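Waiting on the records office, month eleven

I filed my first public records request with the Salinas county jail system last June. I wanted one thing, which was the number of people held there for more than a year without a trial date. I am still waiting for a full answer, and I said I would post an update when anything changed. Something has changed, though less than I hoped.
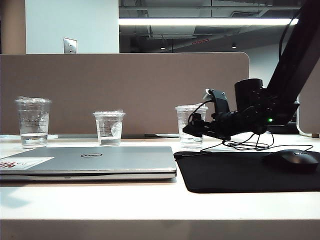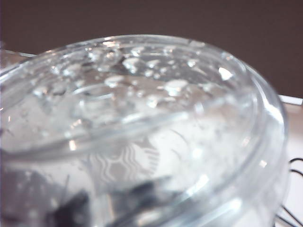 Posted by the site owner | Filed under: Detention, Public Records | 2 comments

For anyone new, the short version goes like this. The county keeps a daily population sheet for the jail. It lists how many people are inside, how many are sentenced and how many are waiting for court. It does not say how long anyone has been waiting. The sheet from the day I filed had 547 people on it, and well over half were in the waiting column. None of those people had been convicted on the charge that was holding them.

My request went to the sheriff's office, which sent it to the county clerk, who sent it back. After that I got a form letter saying the records did not exist in the format I asked for. I had not asked for a format. I wrote back and said a list of booking dates would be fine and I would do the math myself.

Last month I got 13 pages. They are booking dates for one housing unit, with the names blacked out, which I expected and have no problem with. The dates are readable on 11 of the pages. The other 2 are so faint that I can't use them, and I have asked for new copies.

I don't want to make too much of one unit. It may hold people with more serious charges, and those cases take longer everywhere. But there are bookings on those pages that go back more than two years. I went through them twice with a ruler under each line to be sure I was reading the year correctly.

A long wait can happen for ordinary reasons. Defense lawyers ask for more time. Lab results come back late. Someone is found unfit for trial and has to wait for a bed in a state hospital, and those waits can be very long. A booking date tells you none of this. I would need the court dockets to sort it out, and the clerk charges by the page for dockets.

The county has paid for two outside reviews of the jail. The first was done by a consulting firm called Kurka and is mostly about staffing and overtime. The second, from Grukent, covers medical care and has a short section on people held a long time before trial. That section says the jail should flag any case that passes one year and send a notice to the judge. I asked the county whether this was ever done. The reply said the recommendation was "under consideration." The review is several years old.

There is also the Sando program, the supervised release project the county started as a pilot. People in it check in by phone and get a reminder before each court date. The county's own budget summary says it costs much less per day than a jail bed. It was supposed to grow after the first year and it hasn't. I asked why at the public comment part of a board meeting, and I was thanked for my comment.

A reader asked why I care about people who might well be guilty. Some of them probably are. If so, there should be a trial and a sentence with a number on it. A person who is serving time knows when it ends. A person waiting for trial can lose a job, an apartment and custody of a child without a jury hearing a word of the case.

The next step is an appeal on the missing housing units. The form is a single page and the county has to respond within a set number of business days, though it has missed that deadline before. I have also asked for a fee waiver on the dockets. If you have filed one of these and had it approved, please leave a comment and tell me what wording you used.

I'll put the booking dates up as a spreadsheet once I get the two faint pages again.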